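Which Hand Is the Best Hand?

Try this! Pick up a pencil with only your thumb and one finger. Easy, right? Now do it with thick mittens on. Your fingers matter a lot - and a robot's fingers matter too!

A robot's hand is called a gripper. At the Pivari workshop, A-yeong Yeo and Jae-hoon Shim test grippers all day long. Each one gets 60 tries at picking up a letter block. Then they switch to new fingers and start over. So far they have done 3,000 tries!

They compare cameras as well. One camera looks down from high up, like your own eyes. Another sits right by the gripper, so it sees what the fingers are close to.

Two views from block testing: 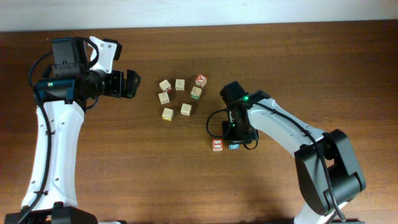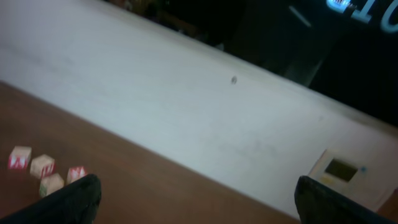

Grippers can have soft pads, hooks, or even suction cups. Suction cups are great for smooth things like glass, but a fuzzy teddy bear? No way! Which would you choose for a grape? Draw your own gripper and give it a name. Jae-hoon called his favorite one Um.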